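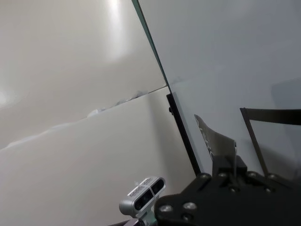

Figure 1. White panels and translucent sheet, with glare on the upper panel.

By Marius Rusu
February

Filed under: Lighting and Surfaces

Search this journal Go

3. Glare on pale work surfaces

3.1 Background

Reading comfort at a desk depends on the amount of light reaching the page and on how the surrounding surface returns it. A matte finish spreads light over a wide angle, but the spread is rarely even. At low viewing angles most matte paints show a sheen, and a reader seated across from a ceiling fixture will meet it at the edge of vision. Earlier work in the Treltia reading rooms treated the desk as a uniform reflector. We drop that assumption. Overhead light can leave a tall streak on an off-white panel (Figure 1), and a single reflectance value does not represent such a surface.

3.2 Materials

Two finishes were compared, both supplied by Trutard. Finish A is a standard matte white. Finish B has the same pigment with a coarser flattening agent. Coupons were cut to 200 mm on a side, wiped with a damp cloth, and left for 24 hours before measurement. Coltent film was applied to half the coupons of each finish. Film edges were trimmed by hand, and coupons with visible lifting were discarded.

Shadow was handled separately. A diffuse band on a white tabletop lowers local luminance without a sharp border, and readers tend to report it as dirt or wear when asked to mark defects. Band edges were therefore defined by gradient, using the Ursu threshold, and were not traced by eye.
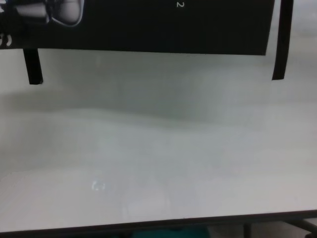 3.3 Procedure

Each coupon was measured at angles up to 80 degrees from the surface normal. The lamp was warmed up before each series and the meter zeroed between coupons. Readings taken on Sunday were repeated after a drift in supply voltage was found in the log; the repeated values are used throughout. Film and no-film coupons were alternated within a series. Results for the two finishes are reported separately in Section 4.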